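I've had the Fultov storage box for a couple of months now, so it feels fair to say something more useful than "nice colour". Though it is a nice colour! Mustard outside, white inside, and no printing on the front panel, which was half the reason I picked it over the Dadeo one with the big logo.

I bought it in December when I'd got fed up with losing small things. You know the sort - cards, cases, little pictures you don't want to bin but haven't got a frame for. My bedside drawer had given up completely. I'd read a long comment by Ott Stankevičius on the shop page saying his had lasted through two house moves, and I thought right, that'll do me.

First proper go was on the bed, as all my sorting happens on the bed.
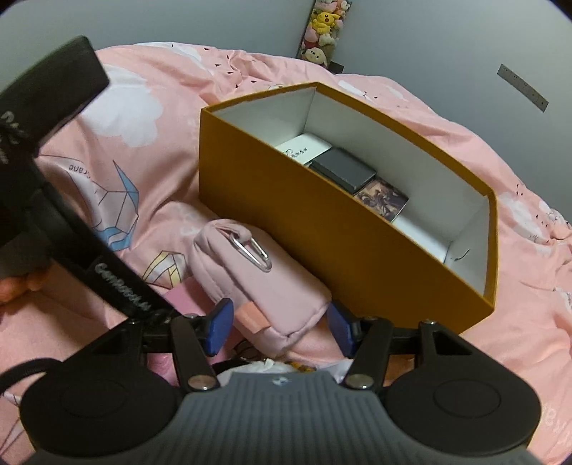 Size first. It's 46 cm on the long side and I'd call that generous for odds and ends. A few flat bits along the bottom and you've still got plenty of room going spare, so if you only own three things you care about, get the smaller one. My soft pink pouch with the carabiner fits in too, but I tend to leave it out and clip it to my bag.

Now the moans. The white inside shows everything. Every hair, every bit of thread, every crumb of goodness knows what. I wipe mine out with a dry cloth and it comes up fine, but you'll be doing it more often than you'd like. Also I'd love some kind of divider - flat things slide over each other as soon as you carry it anywhere, and mine gets carried from room to room quite a lot.

It cost me 15 pounds plus postage, and it came well wrapped with no dented corners. The sides have stayed straight and the colour on the rim hasn't rubbed, even where I grab it. I've already got my eye on a second one for the hall.

Four stars from me, and I'd go to five if they sold the dividers.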